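Questions we're asked about measuring dry ingredients

Hokdale Refill Kitchen – help pages

Why do you measure powders in a glass beaker instead of a spoon?

Mostly habit, if we're truthful, but it is a habit we've grown very fond of. A beaker stands up by itself on the table, you can see what you've got from the side, and there's no balancing a heaped spoon over an open bag while the telephone rings. Ours have marks printed at 100ml and 150ml, and for most of our recipes that's plenty.

My powder never sits level. How do I read the mark?

Bring your eye down to the height of the line and look straight across. If the powder is higher at the back than at the front, give the beaker a gentle tap on the side and look again. Please don't press it down with your thumb – we know it's tempting! – as a squashed cupful holds a good deal more than a loose one.

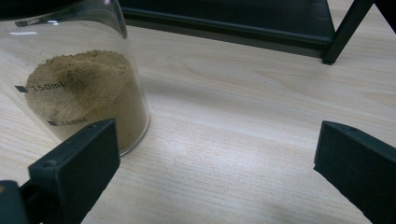
Small clumps are nothing to fret over, by the way. Break them up with a fork before you measure, or pass the lot through a sieve if you have one handy. A powder that has gone hard all the way through has probably met some damp and is best replaced.

Is 150ml the same as 150g?

I'm afraid not, and this one catches people out every May when the baking classes start. Millilitres tell you how much room something takes up, and light powders weigh far less than heavy ones. When a recipe on the Tisutgate cards gives grams, do use your scales.

How long will an opened bag keep?

We like to finish our 600g bags within roughly 12 weeks, kept somewhere cool with the top folded over and pegged.

Can I wash the beaker in the dishwasher?

We wash ours by hand in warm soapy water, and let them dry completely before anything powdery goes near them.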